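How I Look After a Gripper

Hi! My name is Naomi Gachanja, and my job is keeping grippers healthy. A gripper is the part of a robot that does the grabbing, a bit like your thumb and one finger. The kind I look after has no robot attached to it at all. A person holds it by hand and does ordinary chores with it, and a camera on top records everything. Later on, a robot can learn from those recordings.

At Stuswood, the workshop where I work, every gripper gets a name. Mine is called Bokari. I didn't pick it, but I like it now.

Before Bokari picks up anything, I check the fingers. There are two of them, and they're black with blue pads on the inside. The pads are the part that touches things, so they have the hardest life. I wipe each one with a damp cloth and then dry it. Then I press it with my thumb. If a corner lifts up, even a tiny bit, off it comes and a new one goes on. 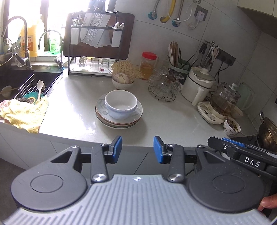
Bokari at the kitchen counter, fingers open, with a stack of dishes ahead.

Next come the arms. Those are the dark gray pieces that hold the fingers, and each one is held on by shiny round metal parts. When the gripper closes, the arms swing in and the fingers come together. When it opens, they swing back out. I do that 40 times in a row before I start, slowly, and I listen. A happy gripper makes hardly any noise. A click means a screw wants tightening, and a scratchy sound usually means crumbs (or flour, and flour gets everywhere!).

You can try this with a pair of kitchen tongs. Hold them up near your ear, squeeze, and let go. Do both sides move the same amount? If one side is lazy, things will slide out of it. Grippers are just the same.

I keep a notebook where I write down every squeeze test and every new pad. The last pads on Bokari did 941 grabs before I changed them. I was hoping they'd make it to 2000, but there was an accident with some honey.
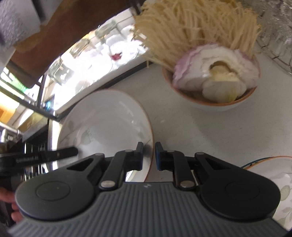
Kitchens are tricky places for a gripper. Plates are smooth and heavy, and their rims are thin. An onion is round and wants to roll away. Mushrooms squash if you so much as look at them! So the fingers have to close firmly for one thing and gently for the next, and I can only trust them to do that if I've done my checks.

Then there's the camera. I clean its lens with a soft dry cloth, never my sleeve — I did use my sleeve once and spent the whole afternoon looking at a smeary kitchen. I check that it can see both finger tips, too. If it can't, the robot would be learning from a picture with the most important bit missing.

When the work is done I wipe the ribbed body, and I go along the grooves with an old toothbrush. Dust loves grooves. Then I open the fingers halfway and put Bokari back in its box, so the pads aren't pressed together all night.

Want to know my favorite tool? It's a little screwdriver, no longer than a crayon, and I've lost it more times than I can tell you. At the moment it lives on a string around my neck.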